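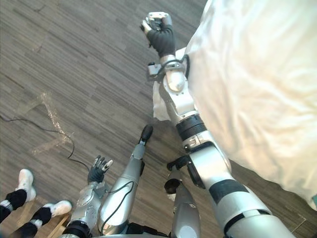
Sorting and folding a mixed load from a low table

Farnance Home Notes
September
19 shares | 873 views

This method covers a mixed load of bed linen, dark clothing and small coloured cloths, sorted and folded in a room with no proper bench. It assumes everything is fully dry. Damp items should go back on the line or the airer before you start, as they will crease along every fold and pass moisture to whatever is stacked on them.

What you need

A low table, a shallow tray or basin that sits fully on the table top, and a clear patch of floor wide enough to stand on two sides of the table. Vacuum the floor first. Sheets will touch it at some stage, and carpet fluff shows badly on black cotton.

Table height is a matter of comfort. Ours is the Losteo side table, which stands 600 mm high and is used from a kneeling position or a low stool. If you fold standing up, use a kitchen counter.

Step 1. Pull out the large pieces

Remove sheets and quilt covers before sorting anything else. Small items collect inside them, mostly in the corners of fitted sheets. Hold each sheet by two adjacent corners, shake it once, and check the elastic pockets with your hand. Drape the sheet over a bed or the back of a couch. Do not leave it in a heap while you work on the rest, even for ten minutes.

Step 2. Fold the sheets

Flat sheets: bring the short edges together, then fold again in the same direction. You now have a long strip. Smooth it from the centre outward with the flat of the hand. Fold the strip in half, then in thirds.

Fitted sheets: turn the sheet inside out and put one hand in each of two corners on the same short side. Bring the right hand to the left and flip the right corner over the left so that they nest. Repeat with the other two corners, then nest both pairs together. Lay the sheet down with the elastic facing up, fold the elastic edges in to make a rectangle, and fold that in thirds both ways.

A queen fitted sheet should finish slightly thicker than the matching flat sheet. If it is much thicker, one of the corners has not nested and is bunched inside. Open it back to the first fold and redo it.

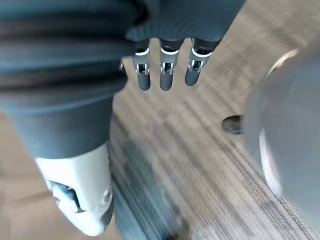 Shamim Jadoon wrote in to say that the corner method falls apart with deep mattress sheets, where the elastic runs all the way around. Her fix is to fold the sheet in half on the bed first, tuck the far corners into the near ones while it is lying flat, and only then pick it up. We tried this on a Mohmand deep-pocket sheet and it works. It is slower on ordinary sheets, so keep both methods.

Step 3. Sort what is left

Make three groups: dark clothing, light clothing, and cloths. Cloths means tea towels, face washers, cleaning cloths and anything else that folds to a small square. Keep cleaning cloths apart from kitchen ones if you store them apart.

Lift each item clear of the pile before deciding where it goes. Pulling sideways drags the layer below and undoes any smoothing that came from hanging. Turn sleeves and trouser legs right side out now. Check the pockets.

Socks can wait until the end.

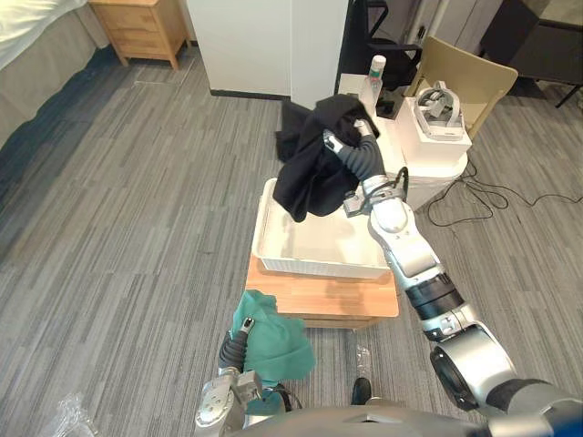
Dark clothing goes first, while the tray is still free of lint from the towels. Hold the item by the shoulders or the waistband, high enough that the hem swings free, and lower it so that the hem lands before the rest. A shallow tray makes this easier than a deep basket. The white plastic one here has a rim and a lattice pattern low on the front, and it sits on the table with nothing else to snag on. Black on white is also useful for spotting loose threads and tissue. Keep green or other coloured cloths out of the tray until the black items are done.

Step 4. Fold the clothing

Shirts and tops: face down, sleeves in across the back, sides in to the width you want, then up from the hem in halves or thirds. Use the inside width of your drawer as the guide. A strip of cardboard cut to that width saves measuring.

Heavy tops: fold the hood, if there is one, down onto the back before bringing the sleeves in. Two folds are enough. More than that and the stack leans.

Trousers: seam to seam, crotch point tucked in, then in thirds from the cuff.

Step 5. Fold the cloths

Halves, then halves again. Stack with the folded edge facing you.

Step 6. Put away

Carry the linen first and the clothing second. Wipe out the tray and stand it on its side so that it drains if it was used for hand washing.

Storage bags for spare sets are covered on the Lultar page.

4 comments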